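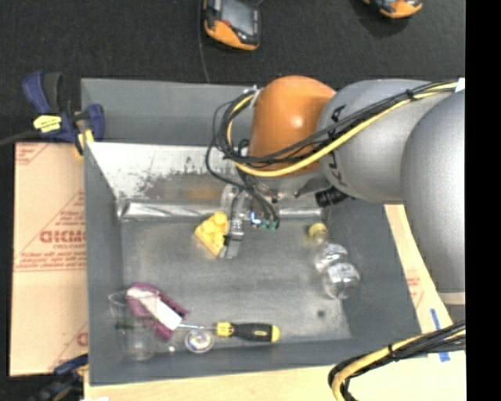
A bin should be emptied to the bottom before anything new goes into it, wrote one respondent from Bidedham to our July consultation on shared stores, and until that rule is written down and kept, no amount of shelving will help. The respondent added that the last item in any container is always the one that has been there longest, and that it is very often the one somebody has already paid to replace.

We have some sympathy with this view. The Flalasberg stores hold 259 open containers across two buildings, and when the contents were checked against the register last winter, 888 items were found that did not appear on any current list. Most were sound. A good many had been reordered in the meantime, at a cost of £1,540, when the original lay under a layer of newer stock.

The usual answer to a problem of this kind is to buy better storage. Members have asked for clear drawers, divided trays and the Wollo range of stacking boxes, and the case for each has been put with care. It is our opinion that the money would be better kept. A deep metal bin with sloping sides is a plain thing, but it does its work well. What goes into it slides towards the middle, where it can be reached. It can be swept out in a moment. It will take scratches and worn patches for years and still be fit for use, and a scratched floor in a bin is no reason to send it for scrap.

Divided trays, by contrast, ask a great deal of those who use them. Every compartment must be given a purpose, and every purpose must be remembered by people who visit the stores perhaps twice a year. The trial at the Darwish building showed this plainly enough. Within a term the compartments marked for small fittings held string, chalk and odd blocks, and the fittings were in a bag on the windowsill. The trays were not at fault. They had simply been asked to do the work of a habit.

The habit we should like to see is the one the Bidedham respondent describes. When a bin runs low, the person using it takes out the final piece, looks at it and decides where it belongs. One block left lying on the floor of a bin is easily dealt with. The same block under 100 others will stay where it is until the next full check, and will be counted as lost in the meantime.

It has been objected that this places a burden on whoever happens to come last. That is true, and the objection deserves a fair hearing. The burden is a small one, however – a minute or two at most – and it falls on different people in turn. The present arrangement places a much heavier burden on the few who carry out the winter check, which took up most of the daylight hours for a fortnight and left the stores closed to members throughout.

There is also the question of loose scraps. Strips of foil, card and packing find their way into every open container and settle along the foot of the back wall, where a hand does not naturally go. They do little harm singly. Over a season they hide small items and make a clean bin look like a rubbish bin, after which it is treated as one. Clearing them should form part of the same task.

We therefore recommend that the request for new drawers and trays be set aside for the coming year, that the existing bins be kept in service, and that the stores rules be amended to require each bin to be emptied and wiped before it is refilled. The wording of the amendment should be short enough to fit on a label. Comments on the draft may be left at the Flalasberg desk before noon on any day the stores are open.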